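Streaming from a home server over Fadau

Oct 3, 2025

I moved the media server out of the living room in March and put it on a shelf near the laundry. It runs Sturkari, holds 800 films, and serves two televisions over wired Ethernet. Remote viewing goes through a Fadau tunnel — no open ports on the router.

Most playback problems came from subtitles. Image-based subtitles force the server to re-encode the whole video, and the processor can't keep up with that at 4K. Converting them to text files fixed 17 of the worst titles. The rest play without conversion.

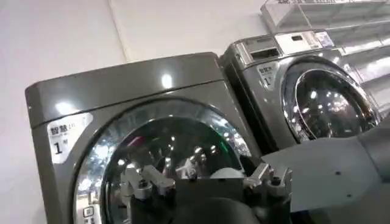 Settings I changed

Remote quality is capped at 1080p. Automatic quality is off, as it kept dropping to 480p on hotel connections. The library scan runs at night only.

Gordon Marchand asked whether the tunnel adds delay. It does, mostly when a film starts or when skipping ahead. Once the buffer fills, I can't tell the difference.

Next job is moving the artwork cache to the SSD.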